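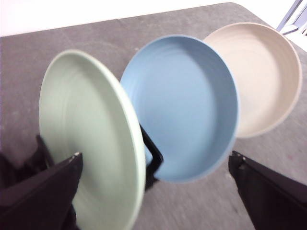
Green plate and blue bowl

Ticket: Smart object layer in mockup will not update after saving
Product: Stavangate packaging mockup, PSD
Opened by: Tyra Torvik
Handled by: Holger Lunde
Opened: 20 Feb 2020
Status: Closed

Tyra Torvik wrote:
I bought the Stavangate box mockup and unpacked it without errors. When I double-click the layer called "Your design front" it opens in a new tab. I paste my artwork, hide the sample art and press save. Back in the main file the box still shows the sample logo. The side panel works fine, only the front is stuck. I am on Windows 10 with Photoshop CS6. My artwork is a flat PNG.

Holger Lunde replied:
Thanks for the details. Please check two things first. When you save the tab, does Photoshop ask you for a file name? And is the tab's title ending in .psb or .psd?

Tyra Torvik wrote:
It does ask for a name. I saved it to my desktop as front.psd. The side panel did not ask, now that I think of it.

Holger Lunde replied:
That explains part of it. The front layer has to be saved back into the mockup with Ctrl+S, under its own name. If a Save As window opens, the file you are looking at is a copy. Close everything without saving, unzip the download again into a new folder, and open the PSD from there. Do not open it from inside the WinRAR window.

Tyra Torvik wrote:
Done. Now it saves without asking, but I get "Could not complete your request because the scratch disks are full." The file is 216 MB so I did not expect that.

Holger Lunde replied:
The size on disk is compressed. With all layers open it needs much more. Go to Edit > Preferences > Performance, see which drive is ticked under Scratch Disks, and tell me how much free space it has. Also note the memory setting and the number of history states.

Tyra Torvik wrote:
Drive C, 2 GB free. Memory is at 80%. History states 40.

Holger Lunde replied:
Tick a second drive if you have one and move it to the top of the list. Set history states to 20 — you can put it back later. Restart Photoshop before trying again.

Tyra Torvik wrote:
Moved scratch to D and restarted. The front panel updated on the first save. The shadow over the logo looks a bit strong, but I found the "Shadows" group and lowered the opacity.

Internal note, Holger Lunde:
Asked Rafsan Abeysekara to add the unzip step to the readme. Same Save As problem reported for the Hedlund set.

Ticket closed by Holger Lunde.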